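Week one of teaching a robot to sort snacks at Ferneck, and my forearms have opinions.

The way we do it: you hold a gripper in your own hand, do the job yourself, and the recording becomes the lesson. No joystick, no code. You just pick up candy like a very careful crab.

Yesterday's goal was 87 clean demos. Elin Prosser said "easy" and then went to lunch, thanks Elin!!

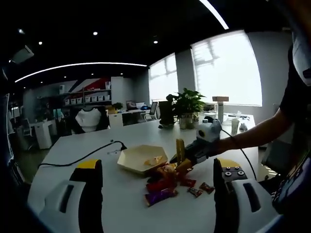 My big lesson so far is slow down. I kept grabbing like I was hungry (I was) and Nnamdi tossed 2 of my first takes for being too jerky. The robot copies your bad habits too, so now I breathe out before every pinch.

Also, wrappers are so much harder than boxes. They slide, they crinkle, they fold up on you. Red and purple ones are my favorites to grab, no scientific basis for that whatsoever.
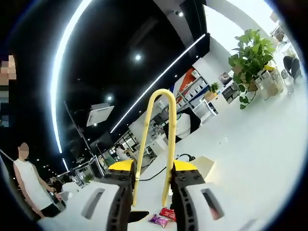
Why not just drive the robot by remote control?

We tried that back in March. It works, but each take was way slower, and you can't feel the wrapper start to slip. With the gripper in your hand you feel it right away and fix it.

Total as of tonight is almost 178 takes. Kári wants to start training on them before we record any more, and I want a nap and a sandwich. More when I have news!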